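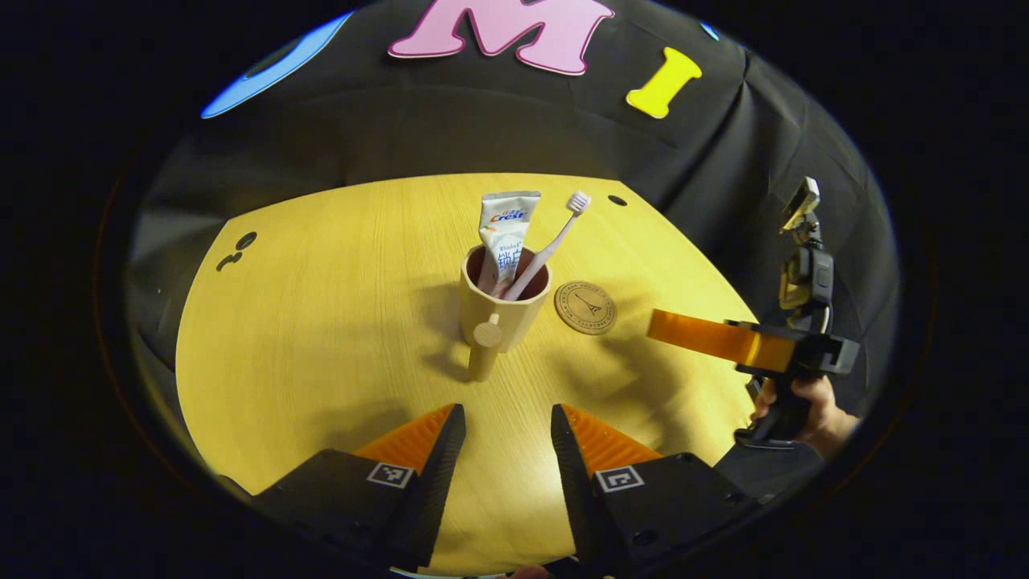

Ilaria Farina
Staff writer
1/10/18

Delphine Pruitt keeps her toothbrush and her Crest in one cream cup with a round knob on its handle. She has lived with a shared bathroom at Valentini House since July.

"There's one shelf for 5 rooms," she said. "I bring my cup in and I take it out again."

Before that she used a zip bag, which never dried. The toothpaste stands with the crimped end up, "so it's always ready."

The coaster with the Eiffel Tower on it came from a flea market and cost her 40 cents. She puts tea on it - never the cup.

Pruitt changes her brush every two months and rinses the cup on the same day. "My sister thinks that's too often," she said.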